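Notebook – wing shop, bench 2
December 11, 2021

Big day! The new outer panel for the Flitow is out of the mold and I'm very happy with it, so I'm writing this up while my fingers still smell of epoxy and I can still remember the order of things.

Quick recap for anyone picking this book up cold. The Flitow is our rubber-tensioned glider with the small electric assist, and the outer panels have always been the heavy part. The April set came in at 62 grams a side with the cells on, which made her slow to roll and a bit of a brick in light lift. Target for this one was 55 with cells, same span, same section, nothing clever about the planform. All the savings had to come from the skin and the way the cells sit in it.

Layup went like this. One ply of the light glass, on the bias, cells face down in the mold on top of a very thin coat of clear resin, then the second ply only over the forward third. Last time I ran the second ply right back to the trailing edge because I was scared of flutter. This time I stopped it at the spar line and put a strip of carbon tow along the trailing edge instead. It was a pain to keep straight (I taped both ends to the mold flange and pulled it like a guitar string) but it came out as straight as I could wish for, and the edge is stiff enough that I can't get a wave in it with my thumb.

Vacuum: pulled down slowly this time. I left the pump on low for the first stretch and kept pressing the bag into the leading edge with a plastic spoon. Much better. On the old panel the bag bridged there and we got that long ridge of resin which I then spent an evening sanding off. No ridge today.

Weight out of the mold, flash trimmed, cells on, no wiring: 41 grams. I weighed it again after lunch because I didn't believe it. 41 again!! Wiring, servo and the root rib still to go on, and I think all of that fits inside the 55. If the servo tray comes out fat it'll be close.

Cells. These are the Praron strips, the bendy ones. They follow the upper surface nicely up to the point where the curve gets tight near the leading edge, and there I left them off and let the glass do the job on its own. So we lose a bit of area compared with the drawing. I don't mind at all. A cracked cell makes no power and you can't get it out again once it's under glass. Checked every string with the meter under the bench lamp after demolding and they all read, including the tip string that I was sure I'd kinked while placing it.

One thing to fix: the solder tabs print through the skin. You can feel them with a fingernail, five little bumps in a row near the root. It's only cosmetic at our speeds, I think, but for the other side I want to flatten the tabs in the vise first and use less solder. 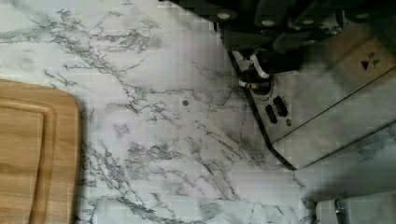 Motor controller next. I got the Gebreyes board talking to the charge circuit before I started on the layup, so that was running by itself on the back shelf all morning. It does what I hoped: when the light drops it backs the motor off in small steps and doesn't cut it dead. The old one would cut, the voltage would bounce back up, it would switch the motor on again, and so on until you landed or lost your temper. I shaded half the test array with a sheet of card, took it away, put it back, over and over, and the motor note just slid down and up. Lovely sound. I did it far more often than the test needed.

Settings I ended up with, so they don't get lost:
step size – small (second from bottom in the menu)
wait between steps – the default, leave it alone
low limit – raised one notch from the default, otherwise it hunts at the bottom end
propeller – the folding one, the fixed one makes the numbers meaningless

The log from that run has 1005 lines in it and I've only read the first page. It's on the shop drive under the board's name. If somebody likes plotting things, please go ahead, I'd love to see motor current against array voltage on one sheet. The card-shading part is near the end.

Had a long look at the Flestetti spar tube too. It's the tapered one we bought for the center section. Wall is even all the way round as far as I can tell with the calipers, and it slides into the old joiner box with a single wrap of tape on it. I'd like to bond a proper sleeve and do away with the tape. Bend test with the sandbags still to do. Put the bags out toward the tip this time, where the load does the most, and not all bunched up in the middle like we did on the first tube. That test told us very little.

Things I got wrong today:
– mixed too much resin for the first coat and had to throw out half a cup
– forgot to mark top and bottom on the peel ply, so I peeled from the wrong corner and lifted a bit of glass at the tip. Fixed with a drop of thin CA.
– ran out of sealant tape with a hand's width to go. Finished with a scrap from the old bag, and it held. Buy more. Buy a lot more.

Wax note: five coats on the mold, buffed between each. The panel popped with hardly any wedge work, so I'd stick with five even though it's dull. The mold itself still looks good apart from the chip on the rear flange, which is outside the trim line. Fill it before the next pull anyway.

For next session
– left panel, same layup, flattened tabs
– servo tray from thin ply, try lightening holes and weigh it before gluing
– sandbag test on the tube
– decide on the wire exit. I like it through the root rib, low down, with a small connector. The other idea (out of the top skin under a blister) looks messy to me but it does make the wing easier to get on in the wind.
– check the balance point again with the new panel taped on. It'll move forward a bit, I'd guess, given that most of what we saved came out of the back half of the skin.

Panel is on the top rack in the foam cradle, upper surface facing the wall. Please don't lean anything on it! The resin wants another night before anyone flexes it.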